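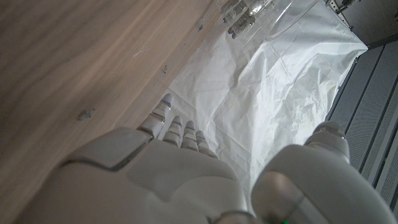
What Is a Bribe?

A bribe is money, a gift, or a favor given to a person in charge so that the person will break the rules. Both people are doing something wrong, the one who gives it and the one who takes it.

Think of a town named Ekby. The town needs a new bridge and has to pick a company to build it. Two companies want the job, Kodano and Pleson. Kodano says it can build a good bridge for less money. But Pleson secretly gives 3,000 dollars to the mayor, and the mayor picks Pleson.

Who loses? Kodano does. So do the people of Ekby, who pay for the bridge with their taxes. They pay more, and the bridge may not be as strong. 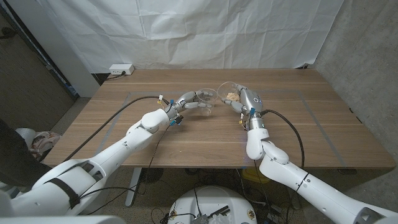

When people in government use their jobs to help themselves, it is called corruption. A bribe is one kind. Giving a job to a cousin who can't do the work is another kind. So is taking money out of the town's bank account.

Countries have 3 main ways to stop it. Laws say that bribes are a crime. Inspectors check how public money was spent. Newspapers and TV stations ask questions and print what they find. Voters can also choose a different mayor at the next election. 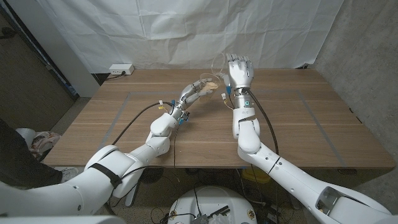
A reader named Nugroho wrote to ask if it is a bribe when you give your teacher cookies in December. Usually it is not. A small present to say thank you is fine if you don't ask for anything back. If you gave the cookies to get a better grade, that would be a kind of bribe. Many schools and governments have a rule about how big a present can be.

Words to know
Tax: money people pay to the government
Mayor: the leader of a town or city

More for young readers
What Does a Mayor Do?
Why Do We Pay Taxes?
How a Bill Becomes a Law
What Is a Court?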